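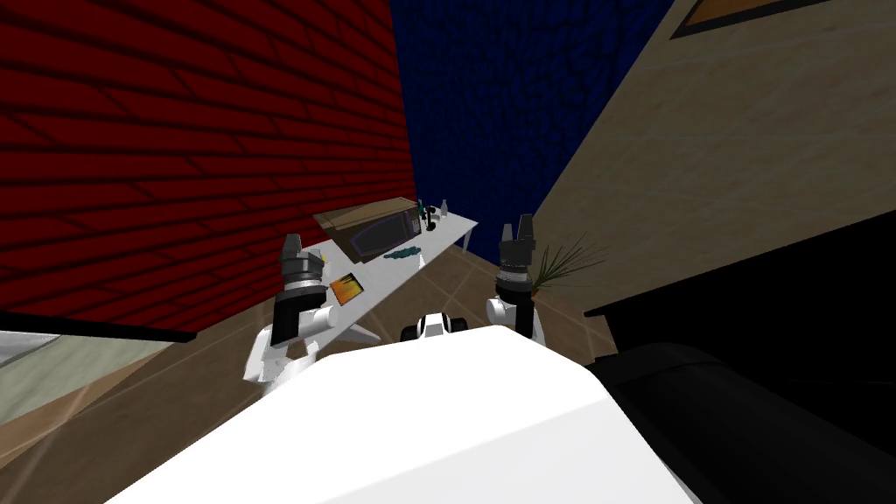

How long does it take to teach a two-armed robot a household task by remote control? In our study a new operator needed 7 hours on the interface before the rate of usable demonstrations levelled off, and the time spent after that depended more on the task than on the operator.

## 3. Demonstration Collection

### 3.1 Setup

All demonstrations were recorded in Mavlow, a rigid-body simulator, with the operators seated at Rindatthorpe and driving both arms through the Kodulov handset pair. Each handset maps the operator's hand pose to a target pose for the corresponding gripper. A clutch button suspends the mapping so that the operator can re-centre a hand without moving the arm. Finger closure is proportional to trigger travel, with a small dead zone at the open end.

The room layout is held fixed within an episode and re-drawn between episodes. Wall and floor textures are sampled independently of the furniture, which accounts for some unlikely combinations. Objects on the table are placed by rejection sampling: a draw is discarded if any two items interpenetrate, or if a target item lies outside the reachable volume of both arms. Items that merely look awkward to grasp are kept.

The operator works mainly from the head view and may switch to either wrist view with a pedal. We log the pedal state with the joint targets, and it is available to the learner as an auxiliary label, although none of the policies in Section 5 use it.

**Figure 3.** Rendered view close to the gripper. The upper surface of the gripper body occupies the foreground, and an upright finger carrying two white stripes rises behind it against the background panels. The brick texture at left is high in contrast, while the dark hexagonal texture at right has only faint outlines. Depth in this view must be judged largely from occlusion.

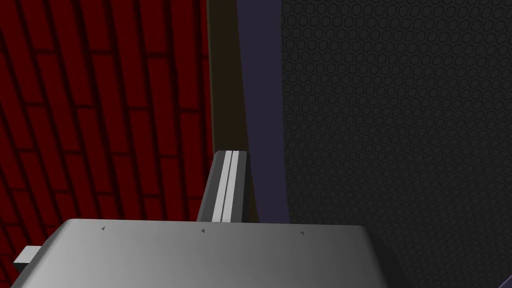
### 3.2 Operator Protocol

Seven operators took part. None had previous experience with the handsets. Each completed a familiarization block of free motion, followed by a block of scripted reaches, before any episode was retained. Operators were told to prefer a slow, continuous approach to a fast one with corrections. They were not told which arm to use.

An episode ends when the operator presses the finish key, when the time limit is reached, or when a joint limit is held for longer than the guard interval. The operator then marks the episode as kept or discarded. Discarded episodes are stored but excluded from training. We chose self-marking over an automatic success test for two reasons. First, the simulator state does not distinguish a placed object from one that has been dropped and has come to rest in a plausible location. Second, operators often know that a demonstration was poor before its outcome is visible – a regrasp late in the motion, for instance, or an elbow swept through a region it should have avoided.

After screening, the Kwon set contains 1254 episodes over four tasks. Each kept episode was replayed open-loop in the simulator, and those whose final object poses diverged from the recording by more than the tolerance in Table 2 were removed before this total was taken.

### 3.3 Where Operators Lose Time

Manual segmentation of the logs shows that free-space transport is seldom the bottleneck. Most of the variation between operators falls in the last part of the approach, when the gripper is near the object and the operator is deciding whether the fingers are aligned.

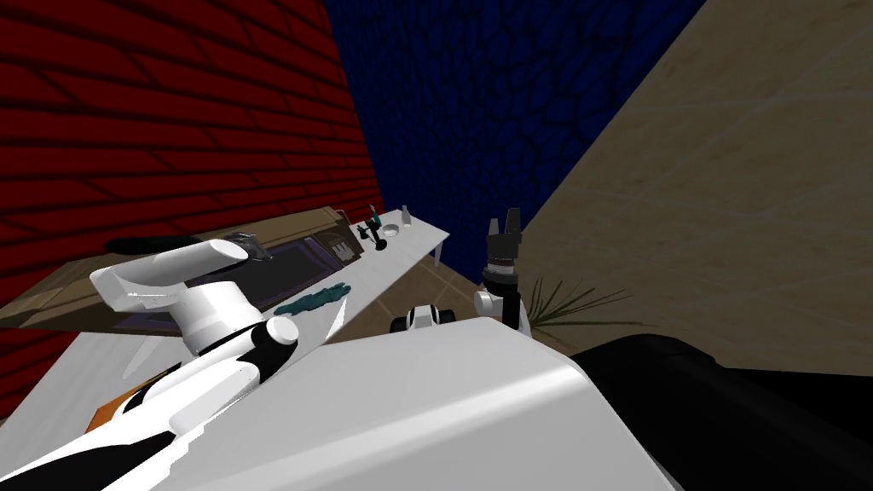 The effect is larger for long, low objects lying near the table edge than for upright ones. With an upright target the operator can approach from the side and tolerate an error along the object's axis. With a low target the same error leads to contact with the table, and the controller's compliance then shifts the gripper in a direction the operator has not commanded. Four of the operators adopted a habit of hovering above the target and clutching once before descending. This lengthens the episode but reduces the number of discards, and we did not discourage it.

Narrow spaces beside furniture present a separate difficulty. The head view is frequently blocked by the arm itself, and the operator falls back on the wrist view, in which rotation of the forearm appears as rotation of the whole room. Pedal logs show repeated switching in these segments, with the arm held still during each switch. The resulting pauses are retained in the training data at their original duration in the baseline condition, and removed in the trimmed condition described in Section 4.2.

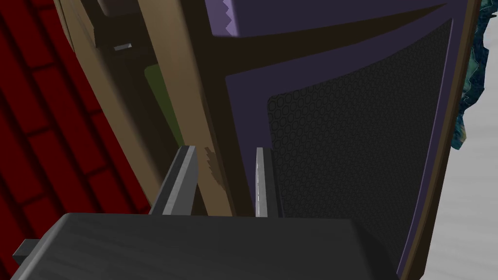

Atieno Mwaipopo objected at the April review that trimming the pauses throws away evidence of uncertainty, and that a policy trained on the trimmed data would learn to move confidently through exactly those segments in which a human operator had stopped to check. Aliki Konstantinidis took the opposite view, that a pause caused by the display carries no information about the task. We report both conditions and leave the hover-and-clutch segments untouched in each.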